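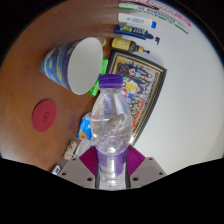

Līga Petrauskas would like it known that she has never finished a bottle of water in her life. She starts them, she says, the way other people start novels, and leaves them on whatever surface is nearest when the phone rings.

It's an odd confession from the person who runs the monthly table clearing at Rerholm, a shared workspace on the second floor of what used to be a carpet showroom. Once a month, at four in the afternoon, she goes from table to table with a gray tub and puts into it everything that has no name on it. The sessions began in November, after a glass of something was found behind the printer. She declines to say what.

"It had been juice," she says, when pressed. "I'd like to leave it there."

We talk at the long wooden table by the window, which she calls the worst offender in the building. It seats eight and attracts the drinks of 15. People pass it on their way in and set something down while they look for their keys, and that is the last anyone thinks of it until the tub comes around.

Her rules are short. Cups go to the sink. Coasters stay out, because when they were kept in a drawer the table got rings. Bottles with a cap on are given until the next morning, as a courtesy. Bottles without a cap get no courtesy at all.

"A cap means you had intentions," Petrauskas says. "I respect intentions. I respect them until nine a.m."

She is more forgiving about mugs and cups than I expected. The kitchen owns a plain white set from Pirkimik, bought in one go, 40 pieces, all of which stack. Hardly anyone drinks from them. People bring their own, with paintings on them, or dogs, or the logo of a company that let them go. Petrauskas tried to discourage this in her first month and got a number of long emails.

"You can take a person's desk away and they'll say fine, I'll sit over there," she says. "Take away the cup and they want a meeting."

So the cups stayed, and got a shelf. It's a narrow one over the sink, sold under the name Eltska, and it was put up slightly crooked by someone whose name she also declines to give. Cups with wide mouths have to go at the left end or they creep.

The coasters were a harder sell. The first batch, cork, was picked to pieces by people on long calls. The second was slate and made a noise. The ones in use now came from Policarpio, a gift shop down the street that was closing, and no one has yet complained about them to her face.

I ask whether any of it works. She thinks about this for some time and moves my coffee onto a coaster.

"The first month I picked up 92 things," she says. "I wrote it on the whiteboard. I thought people would be ashamed. Somebody drew a little trophy next to it."

The number has come down, though she has stopped posting it. A fair share of what remains is hers. At the last session she carried a half-full bottle of water around the whole room, asking whose it was with some sharpness, before a man at the end table pointed out that she'd been drinking from it at lunch.

"I put it in the tub," she says. "Rules are rules. Then I took it out again and had a bit more."

The next clearing is at four, as usual. Anything you want to keep should have a name on it, in marker, on the bottom. Tape comes off in the wash.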